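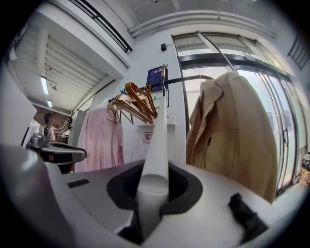 A hand-held gripper at a clothing rail, with wooden hangers, a pink long-sleeved shirt and a beige jacket on the rack.

Drulanier releases free code of practice for hand-held grippers used around the public

30 December 2020

Drulanier is very pleased to share a new code of practice for people who work with hand-held grippers in shops, laundries, lobbies and other places where members of the public may be going about their day. The code is free to download, it runs to 32 pages, and we hope it will find its way into a good many kit bags over the coming year.

Most of the rules our members grew up with were written for fixed machines behind a fence. They are good rules, and plenty of us owe our fingers to them, but they have very little to say to an operator standing at a rack of coats with a gripper in each hand and somebody else working a few steps away. Operators have been filling that gap with their own house rules for years, some of them excellent and some of them a single line taped inside a cupboard door, and the time had come to put the best of them together in one place.

The drafting group was led by Lucimara Bittencourt, with Abundio Quintero looking after the sections on garments and soft goods. A consultation draft went out in October and brought back 277 written comments, every one of which was read and answered. Our warmest thanks to everybody who took the trouble, including the reader who sent four pages on coat hangers (all four were useful, and two of the suggestions are now clauses).

"I have handled a lot of shirts in this job, and I thought I knew what could go wrong with one," said Ms. Bittencourt. "Then the comments started coming in, and I found out how many ways there are to catch a sleeve. People were generous with their mistakes, which is a hard thing to be, and the code is much better for it."

The code is arranged in five parts: the site, the operator, the tool, the object, and the record. Among the points it sets out:

Before work starts, the operator walks the area with the person in charge of the premises and agrees on where the work will stop and public access will begin. Doors, exits and stairs stay clear for the whole session.

Notices already posted by the premises apply to the work crew in full. A no-smoking sign, a wet-floor sign or a staff-only sign is to be followed and never covered, moved or borrowed.

Finger tips, jaws and pads are checked by eye and by hand before each session and again after any drop. A tip with a burr or a crack comes off the floor until it has been replaced.

Hanging garments are approached from the side, at a speed the operator can stop without a jerk. Wooden hangers that have hooked together are separated by hand if they do not come apart at the first gentle try.

Where two grippers are in use close together, one operator calls the moves aloud and the other answers.

Anyone recording the work tells the people nearby before starting, and stops when asked. The request does not need a reason and should not be met with a debate.

The section on recording drew more comment than any other, and members will notice that it changed a good deal between the draft and the final text. The earlier wording left it to the operator to judge whether a passerby might mind. Perla Villalobos of Gallthorpe, who reviewed the section, argued for something plainer.

"If you have to guess whether a person is comfortable, you have left it too late to ask," she said. "A short, friendly word at the beginning costs you almost nothing, and I have had some lovely conversations that way — one of them about buttons, for the better part of a lunch hour."

The code is voluntary. It does not replace workplace safety law or the manufacturer's instructions, and where either of those asks for more, the stricter requirement applies. Organizations that adopt it are asked to name a contact person, keep their check sheets, and send us their near misses, with names removed if they prefer, so that the next edition can learn from them.

Barrientos has kindly agreed to print 2,000 copies of the pocket check sheet, in colour and on card stout enough to survive a back pocket. These will be mailed to members first, and any left over will go to training centres on request.

Questions about the code may be sent to Deolinda Figueiredo at the Drulanier standards desk. Requests for printed check sheets should be addressed to Eliseo Tlapale, and please do include a street address, as the parcels are a little too fat for most post office boxes.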